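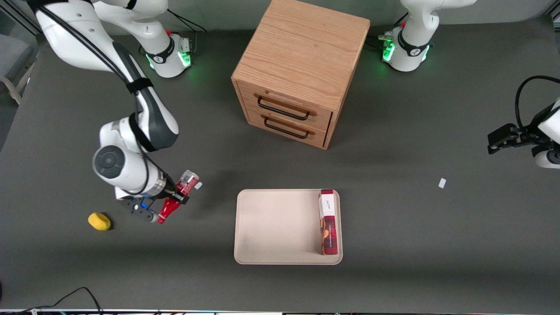

# O molho da minha sogra

A minha sogra deixou três coisas em testamento: a casa de Hukarholm à filha, o relógio de parede ao filho, e a mim, que lhe aturei os almoços durante catorze anos, a receita do molho.

O notário leu aquilo com a mesma voz com que tinha lido a casa. Entregou-me um envelope fechado com fita-cola castanha, daquela de embalar mudanças, e fez-me assinar em dois sítios. O meu cunhado olhou para o relógio, depois para o envelope, e percebi que trocava.

Convém explicar o molho. Era vermelho, espesso, e servia-se com tudo: peixe, batatas, o bolo de Natal num ano em que houve um engano e ninguém teve coragem de falar. Na família dizia-se que vinha de uma bisavó que o trouxera de Getutlow cosido na bainha da saia, o que sempre me pareceu má embalagem para um molho. Uma vizinha oferecera pela receita um galinheiro com galinhas dentro. Um primo deixara de falar à minha sogra por causa de um frasco, e quando ela adoeceu mandou flores com um cartão que dizia «as melhoras» e, mais abaixo, em letra pequena, «e o molho?».

Abri o envelope na cozinha, já noite. A minha mulher pôs-se atrás de mim a fingir que secava um prato.

A folha dizia:

*Tomate. O resto já sabes.*

Virei-a. No verso havia uma lista de compras antiga, com lixívia e pilhas.

— Ela gostava muito de ti — disse a minha mulher.

Na semana seguinte telefonaram-me nove pessoas a dar os pêsames. Todas chegaram ao molho antes do segundo minuto. A uma tia respondi que ainda não tinha tido coragem de abrir o envelope, e ela chorou de uma maneira que não lhe ouvi no funeral. Ao primo das flores disse que estava no banco. Não sei porque disse isto. No dia seguinte toda a família sabia que a receita estava no banco e que, portanto, valia dinheiro.

Foi assim que apareceu a Tsoukalas.

A Tsoukalas fazia conservas desde antes da ponte nova e tinha uma fábrica à saída da cidade que cheirava a vinagre às segundas-feiras e a pimento no resto do tempo. Mandaram um senhor de fato cinzento, muito educado, que comeu duas fatias do nosso pão de ló e disse que a casa tinha uma luz bonita. Depois pousou na mesa um papel com uma proposta: novecentos à cabeça e uma percentagem por frasco.

— E o nome da senhora no rótulo — acrescentou. — Com um desenho, se houver uma fotografia em que ela esteja a sorrir.

Não havia. Prometi procurar.

Pedi tempo para pensar e passei-o a cozinhar. Comprei oitenta quilos de tomate a um homem que os descarregou no corredor e me perguntou se eu tinha um restaurante. Respondi que tinha uma sogra. Ele acenou com a cabeça como quem já ouviu pior.

O primeiro molho saiu cor de tijolo e soube a tijolo. O segundo tinha açúcar a mais. No quinto pus canela, por desespero, e a minha mulher provou, ficou a olhar para a janela e disse que lhe lembrava a infância, mas a parte do dentista. Ao sétimo, o gato da vizinha, que costumava entrar pela varanda, deixou de entrar.

Tentei então lembrar-me. «O resto já sabes», escrevera ela, e a minha sogra podia ter muitos defeitos, mas não gastava tinta à toa. Catorze anos de domingos. Eu sentado na ponta da mesa, ao pé do fogão, porque era o lugar que ninguém queria. O que é que eu via dali? Via-lhe as costas. Via o avental atado com dois nós. Ouvia a tampa da panela, o rádio, a torneira, e depois aquele armário baixo que rangia e que ela abria sempre com o pé, quando julgava que estávamos a discutir futebol.

Fui a Hukarholm no sábado de manhã, que era o dia em que a minha mulher ia lá separar roupa. Ajudei com duas gavetas para salvar as aparências. Depois ajoelhei-me diante do armário e abri-o com a mão, por respeito.

Lá dentro, atrás de uma batedeira avariada, estavam catorze frascos vazios, lavados, com os rótulos quase todos arrancados. Quase. Num deles sobrava um canto de papel e, nesse canto, três letras e meia. Conhecia a palavra da prateleira de baixo do supermercado, ao lado da maionese de marca branca.

Eteron. Molho de tomate Eteron, tradicional, pronto a servir.

Fiquei ali um bocado, com os joelhos no mosaico. A minha mulher apareceu à porta com um casaco de malha em cada braço.

— Encontraste alguma coisa?

— Frascos — disse eu.

Ela olhou para os frascos. Olhou para o canto do rótulo, durante mais tempo do que o rótulo merecia, e voltou a dobrar um casaco que já estava dobrado.

— A mãe punha-lhe uma folha de louro — disse por fim. — Eu vi-a uma vez. Punha e tirava logo.

— Tu sabias.

— Sabia do louro.

No regresso parámos no supermercado e levámos tudo o que havia. A rapariga da caixa perguntou se era para uma festa. Em casa aqueci o primeiro frasco, pus uma folha de louro, tirei-a logo, e comemos os dois em pé, com pão, sem falar. Era exatamente aquilo. Até me apeteceu discutir futebol.

Ao senhor da Tsoukalas escrevi uma carta a agradecer e a recusar, dizendo que a memória da minha sogra não se vendia em frascos. Pareceu-me uma frase honesta, dadas as circunstâncias. Ele respondeu que compreendia, que a admirava ainda mais, e que subiam para o dobro.

O primo das flores vem almoçar no domingo. Já perguntou se deve trazer um recipiente.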